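Two Grippers, One Very Tangled Job: Pindura Puts Cable Handling to the Test

Cables are a headache for robots. They flop, they slide, they snag on each other, and a coil that looks neat from above can spring open the moment something touches it. That makes them a wonderful way to find out what a gripper is really made of, and it's just what the team at Pindura has been doing since June.

The small automation lab has been comparing two grippers on its two-arm sorting bench: the Prellus, a slim model with pointed fingers, and the Duranov, which has wider, softer pads. The task sounds simple enough. Pick a cable off the table, carry it to a container, let go, and go back for the next one. The arms have now made 3,810 picks between them, and the team has watched a good share of those in person (with plenty of cheering, by all accounts).

"I thought the pads would run away with it," said Firdevs Çınar, who leads the trials. "Then we gave both of them the small folded bundles, and the pointed fingers just slipped in underneath and lifted. I made everyone come over and look!"

The big loose coils were another story. With the Prellus, the fingers sometimes caught only a loop or two, and the rest of the coil trailed behind on the way to the bin. The Duranov grabbed more cable at once and dropped less of it, though it struggled whenever two bundles lay side by side.

Speed turned out to matter less than the team expected. Slowing the last part of each approach to 40 percent cost very little time over a full run and made both grippers noticeably steadier. A change of controller helped too – the lab swapped its older unit for one from Rustad, and the two arms now keep out of each other's way when they reach for the middle of the table.

Every run uses a mix of colors and thicknesses, and the layout is changed by hand each time so the software can't get used to one pattern. There are 33 layouts in the set so far. White cable has been the hardest for the vision system to separate when one piece crosses another, and Çınar's group is trying new lighting angles before it touches the code again.

Next up is a mixed setup, with the Prellus on one arm and the Duranov on the other, so that each can take the pieces it's best at. If that works, the team wants to try having one arm hold a coil still while the other frees the loose ends – a job that plenty of people with two good hands find annoying.

Pindura plans to share its full results, including the failed picks, once the mixed runs are finished. 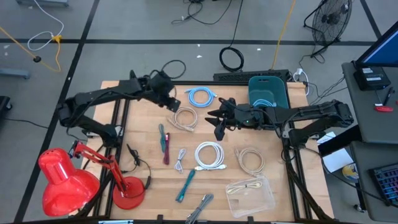 Kirsty Lowther
Staff Writer, Robotics and Automation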